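Comparing Two Gripper Setups on a Two-Arm Table
Final report, robotics project course, Kinnear workshop

Why we picked this

When our group sat down in the first week to choose a project, we had a long list of ideas and most of them were far too big. One of us wanted to sort laundry, another wanted to build a little kitchen. What we settled on came out of a complaint we had all heard from the year before us, that the grippers on the two-arm table were fine for blocks and hopeless for anything with a curve to it. We wondered whether that was really the grippers' fault, or whether it had more to do with how the arms were being driven. So our project became a comparison, and we're glad it did, because it kept us busy for the whole term and taught us a good deal more than the kitchen would have!

The question we wrote on the first page of our notebook was this: if you keep the arms, the table and the objects the same, how much does it change things to swap the gripper pads, and how much does it change things to swap the controller? We called the two pad sets Roder and Ronura, after the labels on the drawers we kept them in, and the names stuck. Roder pads are flat and firm. Ronura pads have a softer face with shallow ridges, and we cast them ourselves over a few long evenings with a lot of sticky fingers.

The controllers

We tried two controllers as well. The first just follows the positions it is given, as stiffly as it can. The second, which lives in a folder named Tastport and so is called Tastport in everything below, watches the motor current and gives way a little when the gripper meets resistance. Neither is our invention. The position controller came with the arms, and Tastport was started by an earlier group and left half finished, with some very kind comments in the code for whoever came next. Getting it to run on both arms at once took us longer than any other part of the project. For most of one month the left arm behaved beautifully and the right arm shook like a wet dog, and the cause was a sign error in one line.

The task

We wanted something both arms had a part in, and something with awkward shapes. In the end we chose loading mugs into a wire basket. One arm looks after the basket and the other picks up the mugs. Mugs are nice test objects because there are so many ways to take hold of one – by the rim, by the handle, around the body – and each way asks something different of the gripper. The basket is hard in its own way, since a thin wire gives the pads very little to press on.

A trial counted as good if the mug ended up in the basket and stayed there until the arm had let go and moved away. A mug that tipped over inside the basket still counted, though we argued over that rule for an entire afternoon. A mug that was dropped, pushed out of reach or knocked into another mug hard enough to move it counted as a miss. We ran 400 trials in all, 200 with each set of pads, and split each set evenly between the two controllers. Every trial had a limit of 30 seconds, after which we stopped it and wrote it down as a miss.

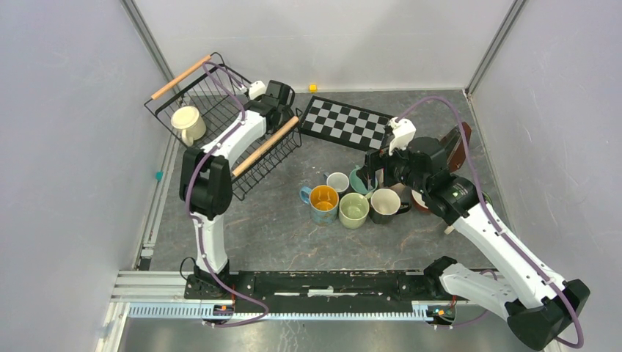

We drove the arms by hand for all of the trials, using a pair of smaller leader arms that the big ones copy. We thought hard about letting a program do the driving, which would have been fairer in some ways. But a program would have needed to know where every mug was, and then we'd have been testing our mug finder as much as our grippers. With a person driving, the differences between people come in instead, so we took turns in a fixed order and each of us drove every combination the same number of times. We also agreed that nobody could drive when they were hungry, which sounds silly, but our practice runs before lunch were dreadful.

What we saw with the pads

On the rims of the mugs, the Ronura pads were clearly better. The soft face wraps a little over the edge and the mug hangs from it without turning. With Roder pads a mug held by the rim tended to swing, and once it was swinging there was nothing for it but to wait, with the time running. Several of our misses were simply us waiting.

On the handles it went the other way, and this surprised us. The firm pads close on a handle and that is the end of it, while the soft pads let the handle roll slowly between the ridges, so that a mug picked up level would be hanging nose down by the time it got to the basket. We tried casting a second batch with the ridges running the other direction and it helped with handles and made rims worse, so we went back to the first batch and left it at that.

Holding the basket was its own story. A loaded basket pulls harder on one side than the other, and whichever arm is holding it has to resist that twist. We found it much easier to take the basket at a handle than by the bare wire, whichever pads were fitted. The soft pads also picked up small nicks from the wire, and we had to replace one pair partway through. If we were writing advice for the next group, it would be to cast spare pads early, on a day when you have the patience for it.

What we saw with the controllers

We had all expected Tastport to win easily, and it did win when the gripper was coming down among mugs that stood close together. With the position controller, touching a neighbor on the way down meant shoving it, and a shoved mug usually meant a miss. Tastport gave way, you felt the arm lag a bit behind your hand, and there was time to back off and try again.

Where it lost was with weight. The same give that makes it gentle makes it sag, and the arm holding the basket would sink lower with each mug that went in. We ended up lifting our own hands higher to make up for it, without noticing we were doing it, and then the basket would bounce up as soon as we set it on the table and the load came off. In the last weeks we tried a mixed setup, with the position controller on the basket arm and Tastport on the picking arm. It felt better than anything else we drove, but we ran it too late to include in the 400 trials, so please take that as an impression only.

Problems and things we would change

The biggest weakness is the driving. All of us got better as the term went on, and although the fixed order spreads that out, it doesn't remove it. We'd practice for much longer before starting to count.

The second is that our mugs were all rather alike in shape. They came in enough colors to make the notebook easy to keep (we just wrote "blue, rim" or "teal, handle") but a tall narrow cup or a tapered one would have told us more about the pads.

The third is cables. The ones along the arms need slack to move and the slack goes wherever it likes. We lost a few trials to a loop catching on an elbow, ran those again, and added a check of both arms to the start of every session.

Left for the next group

The molds for both versions of the Ronura pads are in the bottom drawer, with the mixing notes folded up inside. The Tastport code now runs on both arms, and the stiffness can be set for each arm separately in the settings file. We have left our notebook on the shelf above the table, including the pages on the mixed setup, and would love to hear how it does over a full set of trials.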